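Skornirlow releases bench results on picking and tidying tasks

Saturday, March 24, 2018

Automation test house Skornirlow has published the first results from its Paewai program, which measures how industrial robot arms perform on routine chores drawn from shop floors and households. The results indicate that a fixed arm can now clear a bin of rigid parts without human help on most attempts. Household tidying remains well short of a usable standard.

The program covered two groups of tasks. Shop-floor tasks consisted of bin emptying, parts sorting by colour and tray loading. Household tasks consisted of clearing a kitchen bench, putting cutlery in a drawer and folding tea towels. Each group was run for 400 attempts under the same scoring rules. An attempt was scored as complete only if every item reached its target and no operator touched the cell after the start signal.

The arm completed 392 of the shop-floor attempts. It completed 57 of the household attempts, nearly all of them in cutlery handling. No tea towel was folded to the specified tolerance.

Failures in the household group were dominated by grasp selection on soft or thin items. Where a grasp was made, placement was generally within limits. The control software, Tisetti, was not altered between groups, and no task-specific fixtures were fitted for the household work.

Cycle time was recorded separately. A complete bin clearance is still slower than the same job done by hand, and Skornirlow does not recommend the present configuration for lines where the picker sets the pace. It may suit unattended overnight work – kitting and machine tending in particular – where throughput is secondary to labour availability.
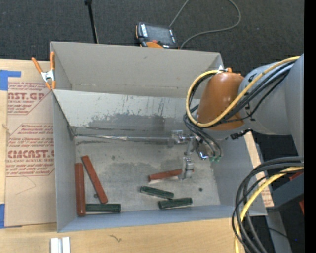
Bin picking was treated as the reference task for the whole program. Parts lie in no set order, and the software must choose which to take first and from which side. Wall contact is the principal difficulty. A block standing almost upright against the left wall, as the thick red one does, leaves the fingers little clearance on that side, whereas a short piece lying nearly flat toward the right can be approached from above. Tisetti ranks candidate grasps by clearance and re-ranks them after each removal.

A second phase, Alamer, will begin in November. It will comprise 300 further attempts on household tasks only, using a compliant fingertip and a revised grasp model for fabric. The scoring rules will be unchanged so that the two phases can be compared directly.

The full Paewai test method, including part drawings and scoring sheets, is available from Skornirlow on request. Organizations wishing to nominate a chore for the Alamer phase should submit a written task definition stating the items involved, the start condition and the finish condition.

Media enquiries: Skornirlow communications office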